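Umora – kit de chasis para robot de exterior, 3 kg de carga

Vendido y preparado por Grokstead, taller compartido
Disponible bajo pedido

Umora es una base con ruedas para quien quiere construir en casa, o en el taller de su barrio, un robot que pueda salir a la calle. Llega sin montar. Las piezas están cortadas y taladradas, los tornillos vienen en bolsas con el mismo número que aparece en el manual, y no hace falta soldar nada para la primera puesta en marcha.

El diseño es de Iulian Radu, que hizo la primera versión en el garaje para su propio uso. La actual tiene el eje delantero más adelantado, y con esto el robot ya no se inclina tanto cuando frena en una bajada.

Contenido del kit
Chasis de aluminio en dos mitades
Ruedas con goma blanda, ya equilibradas
Motores con reductora y sus cables
Placa de control Cuvis, con el programa básico cargado
Soporte Munteanu para cámara, altura ajustable
Manual impreso de 28 páginas, en español y rumano

No incluido
Batería, cargador, cámara y ordenador de a bordo.

Montaje
Una persona con algo de práctica necesita 5 horas. Recomendamos apretar los tornillos del eje solamente al final, cuando las dos mitades del chasis ya están alineadas. El soporte de cámara se fija en la parte de delante. Si usted monta un objetivo gran angular en posición baja, la parte delantera del robot entra en la imagen; para la navegación conviene enmascarar esta zona en el programa.
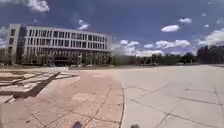

Vista desde el robot en una plaza pavimentada: losas rojizas a la izquierda, hormigón gris claro a la derecha.

Superficies
Pensado para pavimento, hormigón y tierra compacta. No sube escalones. En las juntas anchas es mejor pasar en diagonal y con velocidad reducida.

Repuestos y garantía
Las ruedas y los motores se venden también por separado. La garantía es de 3 años para el chasis – la electrónica tiene las condiciones de su fabricante. Para preguntas antes de la compra, escriba al taller indicando qué batería piensa utilizar.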